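Arm faults on the way down to the mug, only with the gripper empty
Posted by Ishbel Lindsay, Murnville

We have two arms at a coffee counter. One stops with a collision fault just before it closes on the mug handle. It fails on 3 runs in 80, always with nothing in the gripper, and nothing has been touched.

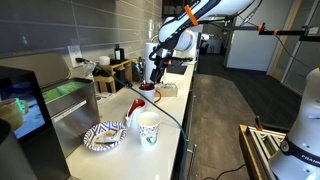 Payload is set to the full-mug value throughout. Speed is already halved. Can I just raise the collision threshold?

Rory Carnegie
Had the same. Raised the threshold, went away.

Svenja Gasser
Please don't raise it where people reach in for their cups. If the payload is set too high, the controller expects a load that isn't there and reads the difference as contact. Switch the payload at grasp and again at release, then retest at the old threshold.

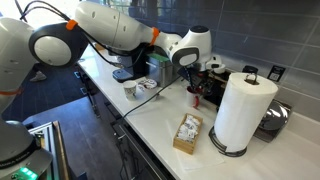
Cable drag is the other suspect. A stiff loop pulls differently at each wrist angle, and the joint torque estimate picks it up. Yours go over the elbow joint and trail along the underside of the arm, so jog slowly through the descent and log torque at the wrist - a step at the same angle each time means the cable. Allow more slack there and re-clip.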